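El servicio consular de Julunero reorganiza la tramitación de permisos de residencia temporal

La Dirección de Servicios Consulares de Julunero ha comunicado la reorganización de su red de atención para solicitantes de permisos de residencia temporal y de estudios. La medida, que se aplicará a partir de diciembre, concentra en la oficina de Evgate los expedientes que hasta ahora se repartían entre varias delegaciones y modifica el calendario de entrevistas presenciales.

Según la nota difundida por el organismo, la oficina de Evgate asumirá 121 expedientes pendientes de resolución, en su mayoría solicitudes de renovación presentadas por estudiantes y por trabajadores de temporada. Los interesados recibirán una notificación individual con el nuevo número de referencia y no deberán presentar de nuevo la documentación que ya conste en su expediente.

El director del servicio, Vichien Panyasiri, explicó que la reorganización responde a la revisión presupuestaria aprobada para el próximo ejercicio, que reduce la partida destinada a las delegaciones comarcales. «La prioridad es que ningún solicitante pierda la vigencia de su permiso por una causa imputable a la administración», declaró. Panyasiri añadió que los permisos que venzan durante el traslado de expedientes se considerarán prorrogados hasta que se dicte resolución expresa.

La delegación de Pongsiri mantendrá abierto el registro de documentos, aunque dejará de celebrar entrevistas. El horario de atención al público en Evgate será de 9 a 14 horas, con cita previa. Quienes ya tuvieran una entrevista fijada en Pongsiri serán convocados de nuevo en la oficina central y podrán solicitar un cambio de fecha por una sola vez.

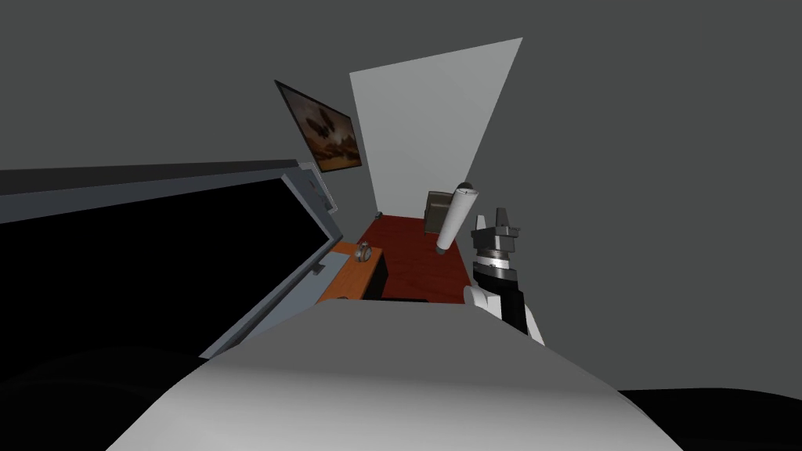
¿Qué plazo tienen los solicitantes para aportar la documentación que les falte?

El plazo es de diez días hábiles desde la recepción del requerimiento. Puede ampliarse una vez, por el mismo periodo, cuando el documento deba expedirlo una autoridad extranjera y el interesado acredite haberlo pedido.

Las solicitudes de reagrupación familiar quedan fuera de la reorganización y continuarán tramitándose por el procedimiento vigente. También se mantienen sin cambios las tasas, que se abonarán en el momento de presentar la solicitud y no se devolverán en caso de desistimiento.

La asociación Kovix, que presta asesoramiento jurídico a personas extranjeras, ha pedido al organismo que publique los criterios de asignación de citas y que habilite una vía de atención telefónica para quienes residen lejos de Evgate. En un escrito remitido a la Dirección, la entidad advierte de que el desplazamiento supone para muchos solicitantes la pérdida de una jornada de trabajo y reclama que se expidan justificantes de asistencia válidos ante el empleador.

La Dirección de Servicios Consulares ha confirmado la recepción del escrito y ha indicado que dos de sus técnicos estudiarán las peticiones. Los justificantes de asistencia podrán solicitarse en el mostrador de registro al término de la entrevista.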